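Zollmont Table Cover, Sage Green
Fitted for long worktables, sold by Liem Workroom Supply

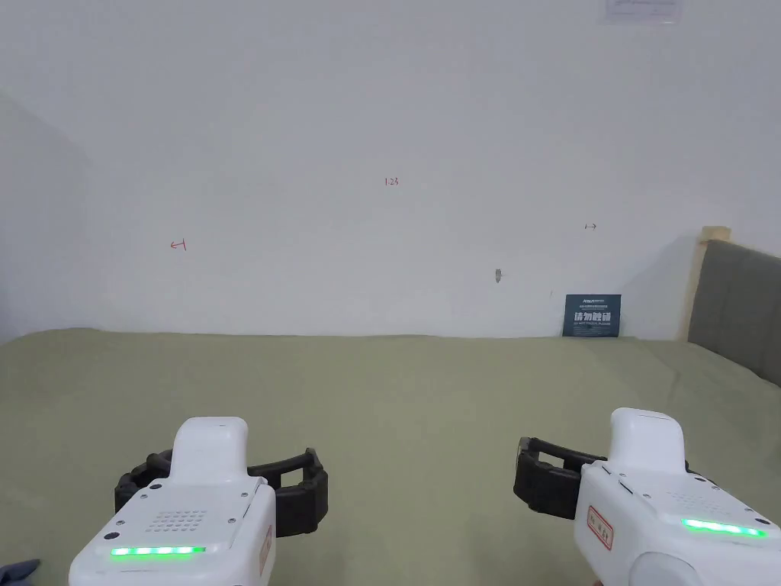 The Zollmont is a plain cloth cover for worktables, sorting tables and sewing room counters. It comes in one piece with no center seam, so paper patterns, small parts and folded garments slide across it without catching. We have sold it since the first Liem catalog and it has changed very little in that time. The hem was widened once and the care label was moved to the short end.

Sage green is the color most customers order. It is easy on the eyes under overhead lights, and white thread, pale fabric and light-colored parts show up well on it. If you work mainly with green or gray material, consider Oat or Slate.

Sizes
Small: 253 cm long
Large: 316 cm long
Both sizes are 150 cm wide. Please measure your table before ordering and add the drop you want on each side. The Small gives a drop of 30 cm at both ends on a table 193 cm long. Custom lengths are available up to 316 cm. Longer tables need two covers, which should overlap by at least the width of a hand.

Fabric
Cotton and polyester blend, woven, medium weight at 300 grams per square meter. The surface is matte. The back has no rubber or foam layer. Edges are turned twice and stitched in matching thread.

What it is good for
Sorting and folding, hand sewing, pattern layout, packing small orders, beadwork, model building, and any job where you want a quiet surface and don't want small items to bounce when you set them down. Schools buy it for craft rooms. It also works as a dining table cover, though it is not treated against stains and will take up oil or wine like any other cloth.

What it is not good for
Do not cut on it with a rotary blade. Do not iron directly on it with the steam on full, as moisture will go through to the table. It is not a fire blanket or a heat mat, and soldering irons need their own stand.

Fitting the cover
The cover ships folded and will have creases on the first day. Wash it once before use, or lay it out overnight and smooth it from the middle toward the ends with your palms. Light wrinkles are normal for this weave and do not affect use. On very slick tabletops, put a thin Skukden underlay beneath it or use the Alletti edge clips, sold in packs of eight. Clips go on the long side first.

If the table stands against a wall, let the cloth hang a little shorter at the back. Push the table in after the cover is on.

Washing
Machine wash warm with similar colors. Tumble dry low or hang over a rail. Iron on medium while slightly damp. No bleach. Expect it to shrink up to two percent in length after the first wash. The listed sizes are before washing.

Customer questions

Can I get a sample?
Yes. We send one swatch of each color free with any order, or by mail if you write to the shop. Screens show sage green differently, and some customers have found it grayer than they expected.

Does it fade?
Slowly, in direct sun. Turn the cover end for end every few months if your table is under a window. Both faces of the cloth are the same color, so it can also be turned over, but the hem will show.

Will it fit a round table?
It is cut as a rectangle only.

Can you add a name or logo?
Woven name tabs can be sewn into the hem. Juwita Harahap handles these orders in our sewing room and will need the wording and which corner you want it in. Allow two extra weeks.

Ordering and returns
Small and Large covers in Sage Green, Oat and Slate are kept in stock. Custom lengths are cut to order and can't be returned unless there is a fault in the cloth or the stitching. Unwashed stock sizes can be sent back within four weeks in their original wrap.

Trade customers ordering over 30 covers should contact Lorenz Gisler for pricing before placing the order, as the discount can't be applied afterward.

Also in this range
Skukden underlay, cut to the same sizes
Alletti edge clips, pack of eight
Zollmont hem repair kit with thread in all three colors

Page updated February 27, 2019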